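Laundry, the long way round

The folding project at Prolinstead has reached 246 demonstrations, every one done by hand by a person who had other plans for their degree. Maite Casado wears the head camera on Tuesdays and reports that she now folds at home in slow motion, elbows out, narrating nothing.
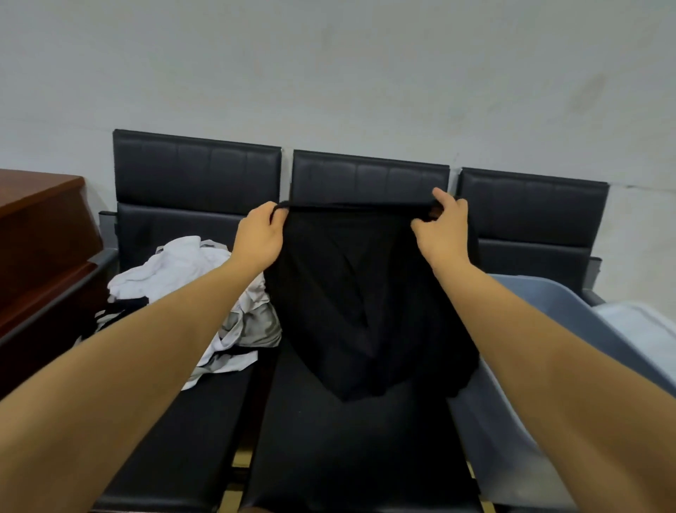
Black garment, held by the top edge over the middle chair.

Black on black remains the hard case, and the software would like more of it. The target is 690 by February, so we need eight more folders. Training takes one morning and consists mainly of being told to keep your hands where the camera can see them. Bring your own washing if you like. It will go home folded, possibly several times.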